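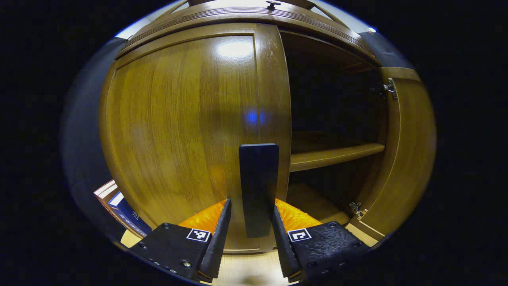
Workshop notebook - stitching bench, baseballs and gloves
Posted by Vangelis Koutsoukos
March 2026
4 comments | 11 shares
Print this page | E-mail this page

Back on the Waltier gloves. The high school wants them before the first home game in April, and the coach has started calling at lunch, which he must think is when I'm free.

Catcher's mitt first. The lace through the heel had been replaced at some point with what I'm fairly sure is a bootlace. It held, I'll give it that. Pulled it, cleaned the holes, relaced with the tan rawhide from the Itumell roll. That roll is stiffer than the last one and wants a longer soak. I gave it 8 minutes and it still fought me at the third hole. Next time ten, or a better attitude.

First base mitt: web is fine, thumb loop is gone. Cut a new one from scrap. It's a shade darker than the rest and I expect the owner will go 0 for 4 and blame it.

Two infield gloves had been oiled to death. Somebody's dad read that you can't use too much. You can. The palm on the smaller one folds like a wet pancake and I can't put the stiffness back in. Wiped off what would come off, stuffed both with paper, left them on the rack. If they haven't improved by the end of the week I'll tell the coach they're broken in.

Now the balls. The Delacroix sample box got its turn on the drop rig. Same setup as before, same steel plate, same ruler with the corner missing. I dropped the first dozen from 100 inches and wrote down the bounce. Ten came up close together and two were dead. Cut one of the dead ones open to see, and the yarn was wound tight on one side and slack on the other, as if whoever was running the winder went for a sandwich halfway through. Kept the halves in the drawer. They'll want them back, or they'll want to argue, and either way I'd like to have them.

The Lutura balls are duller to write about. Leather a bit slick out of the wrapper, seams low and even, bounce the same all day long. Pitchers will hate the seams. They hated the high seams too, last year, so I'm not losing sleep.

Humidity in here was 60 percent when I started and I should have noticed sooner. Leather takes up water and so do the balls, and I don't trust any bounce number from before I got the dehumidifier going. Redo the first Delacroix batch. Yes, all of it. No, I'm not happy.

Pitching machine wheel: still wobbles. I've tightened it, shimmed it and spoken to it. Left it at the low setting and ran 200 pitches into the net. The wobble shows up late, once the motor's warm, and then everything drifts to the inside corner. A left-handed hitter would love it. Suspect the bearing. Ordered one, wrong size. Ordered another.

To do:
- ten minute soak on the Itumell lace
- redo Delacroix drops, dry room
- bearing, if they send the right one
- find out who has the good awl - it has my initials on it, so this shouldn't be a mystery
- call the coach back, after lunch

Print this page | E-mail this page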